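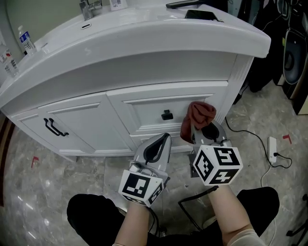 A white vanity with a chrome faucet. Wiping down the fronts is the slowest part of the job.

Itziar Urquijo has cleaned and checked bathroom cabinets at Trultilell for 6 years. She started in packing and moved to finishing when the showroom line opened in March.

"People clean the countertop and stop there," she says. "The fronts get touched more than anything else. Every time you open a drawer, your fingers land in the same place."

She uses a soft cloth, warm water and a drop of dish soap. Raised panels take longer than flat ones, as dust settles along the top of each molding. She goes around the handles last.
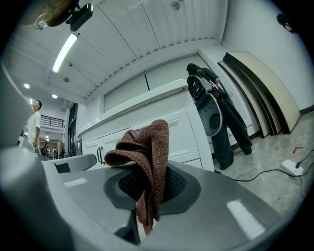
"I fold the cloth so I always have a clean side," she says. "When all the sides are used, I get another one. I keep 40 of them in a bin and wash them without softener — softener leaves streaks on gloss paint."

She is careful with sprays. A wet panel edge can swell, and replacing one door on a Stonska vanity costs the shop 400 dollars. "Spray the cloth, then wipe. Dry it right away with a second cloth."
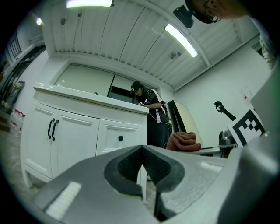

Rusnák disagrees about the soap and would use plain water on painted doors, with soap kept for the area by the faucet.

Urquijo has heard that before. "Plain water is fine for dust," she says. "It won't take off hand lotion or toothpaste."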